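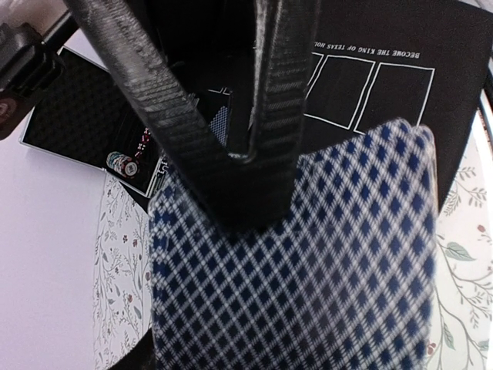 Fig. 10. A playing card, back side, blue and white diamond pattern.

Home | Guides | Card Press | Support

Section 4: Printing your first full deck

Welcome to the fun part! By now your Tisari press is leveled and the ink has settled, so you're ready to run real cards on it.

1. Open the paper tray and load Tamik card stock, smooth side up. Fan the stack first — the sheets love to cling to each other.

2. Turn the pressure dial to 106. If you bought the heavier Flarico stock, go up to 131 and run one sheet as a test.

3. Choose your back design. A small repeating pattern is a wonderful place to start, and it hides tiny shifts much better than a big solid color.

4. Print all the backs and let the sheets lie flat for 10 minutes.

5. Flip the stack along the long edge and print the faces.

6. Trim with the guide bar down, then round the corners with the hand punch.

Note: Our Goel pattern pack includes a lattice Mamta Nigam redrew from a 1948 deck. It prints beautifully even on a low-ink setting!

Caution: Keep fingers clear of the guide bar while trimming. Lock the blade before you reach for loose strips.

Caution: Never mix two kinds of stock in one run. The rollers will jam and the sheets may crease.

If the borders come out uneven, go back to Section 3 and reset the side stops. Gaurav Uniyal's trick is to hold a back and a face up to a bright window, edges matched, and you'll see right away which way to move them.

Store finished decks in a closed box, away from direct sun.

We use cookies to remember your language and region. Accept | Settings

© Tisari | Contact us | Back to top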